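Thread: Trickle vents on replacement sashes, background ventilation question

mullion_dave
Replacing four timber casements at the back of a 1930s semi. The supplier (Gomance) quotes slot vents in the head of each frame. The old units had none. I would prefer to keep the heads uncut and leave the extract fans to do the work. Has anyone argued this successfully with building control?

sillgauge
Unlikely. If the old windows had no vents, the replacement still must not leave the room worse off, and a tight new casement with compression seals will. Inspectors at Tramavgate asked me for vents in every habitable room last November. Fit them at the factory. Cutting the slot on site goes through the finish and exposes end grain at the mortice.

Plidard
Disagree on the last point. I have routed slots on site in oak and in redwood. Two passes, seal the cut with the maker's end grain sealer, leave it overnight, fit the canopy. No failures in seven years. The factory slot is neater but it is not more durable.
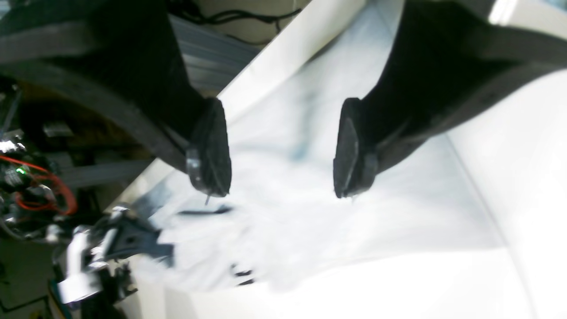

sillgauge
Seven years on a sheltered elevation proves little. Water tracks along the underside of the canopy and sits in the slot if the fall is wrong. The factory machines the fall in. On site you are relying on a straight edge and a steady hand. The other matter is the seal at the ends of the canopy, where a flat bead lifts at the corners. A rounded pad with a matte face, like the black tips in the photo, is nearer the profile I would want pressed against paint. Ask Gomance for the section drawing before you order.

mullion_dave
Drawing requested. They say the slot is 97 mm from the end of the head and the canopy is screwed at both ends. Nothing about fall.

Yorath
97 mm is tight if the hinge side has a 100 mm reinforcing plate. Check which end they measure from. I had one where the cutter met the plate and the head had to be remade.

Plidard
Only applies to the heavier sash. Casements up to 40 kg do not get the plate on that range.

Yorath
Mine was lighter than that and it did have the plate. Get it in writing.

mullion_dave
Will do. Leaning towards factory slots now. Does the canopy colour need to match the outside face, or is white normal?

sillgauge
Match it.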